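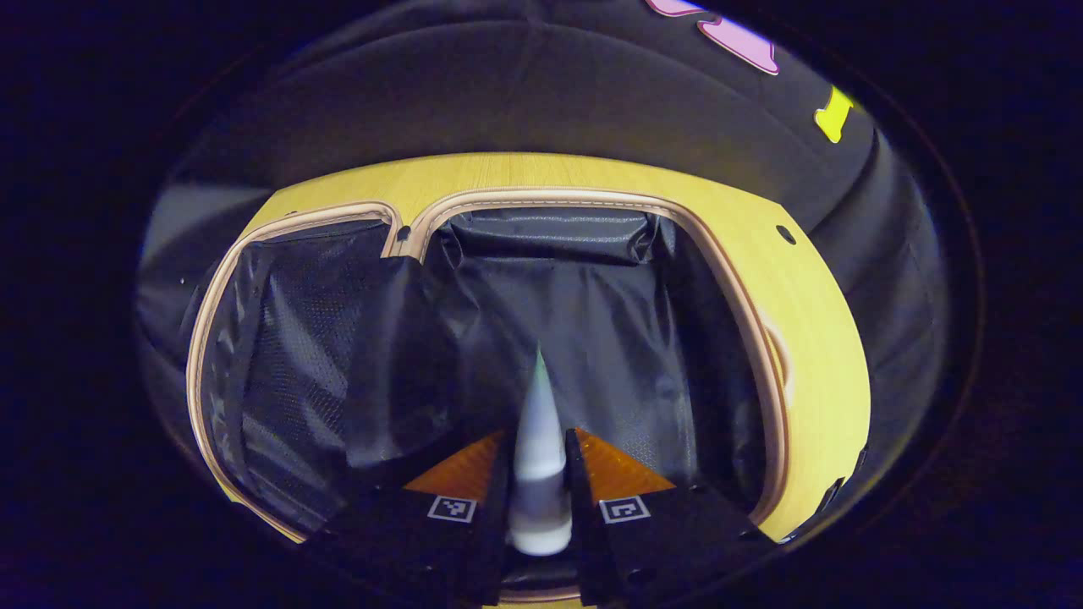 ## Pre-charter safety check, motor yacht Lerdale

Date: 19 April 2022
Checked by: Ratih Menon
Skipper on handover: Sutrisno Osman
Engine hours at start: 777

Mark each line OK, Fix or N/A. Anything marked Fix gets a comment and a name.

### Deck and lifelines

- [x] Stanchions and guard wires, both sides. **OK**
- [ ] Boarding gate, port side. **Fix.** Latch closes but lifts out if you lean on it. Khairul to replace the spring before guests board.
- [x] Passerelle and handrail. **OK.** Feet cleaned, one rubber pad worn but usable.
- [x] Anchor, windlass and chain stopper. **OK.** Ran out 22 meters and brought it back with no slipping.
- [ ] Swim ladder. **Fix.** Bottom tread is loose. Tighten both bolts and check again after the first day out.

### Lifesaving gear

- [x] Life raft service date. **OK.** Next service due in November. Melati has booked it.
- [x] Adult life jackets. **OK.** Lights tested, cylinders tight.
- [ ] Child life jackets. **Fix.** One has a torn crotch strap. Take it off the boat, don't put it back in the locker.
- [x] Horseshoe buoy and throw line. **OK**
- [x] Flares. **OK.** All in date. The old ones are still in the lazarette and need to go ashore.

### Engine room and fuel

- [x] Bilge pumps, manual and electric. **OK.** The aft float switch sticks a little. It worked on every try, but keep an eye on it.
- [x] Fire extinguishers, gauges in the green. **OK**
- [ ] Raw water strainer, starboard. **Fix.** Lid seal is flat. Spare is in the Moder parts box under the chart table.
- [x] Fuel on board, 413 liters. **OK** for the first leg. Top up at Ngui.
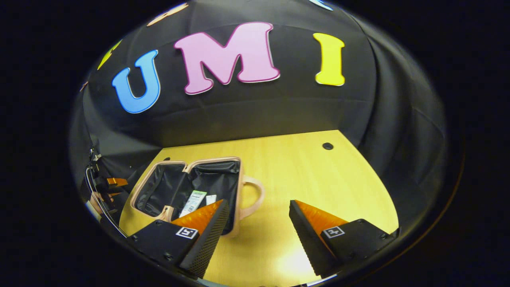 *Letters U, M and I on the black fabric.*

### Cabins and galley

- [x] Smoke and CO alarms. **OK.** New batteries in the forward cabin.
- [x] Escape hatches open from inside. **OK**
- [ ] Gas locker drain. **Fix.** Partly blocked with leaves. Clear it and pour a bucket through.
- [x] Stove gimbal lock and fiddles. **OK**
- [ ] Forward head seacock. **Fix.** Very stiff. Work it with grease; if it's no better, keep that head closed to guests.

### Radio and paperwork

- [x] VHF check on a working channel. **OK**
- [x] Registration and insurance papers in the blue folder. **OK**
- [ ] Guest list. **Fix.** Copy on board is from the last charter. Syahrul will print the new one.

### Comments

Deposit for the Fomia tender motor stays at 169 until the kill cord is replaced. Don't let guests use the tender without a crew member before then.

Sutrisno to initial every Fix line once the work is done and leave the signed sheet with Melati.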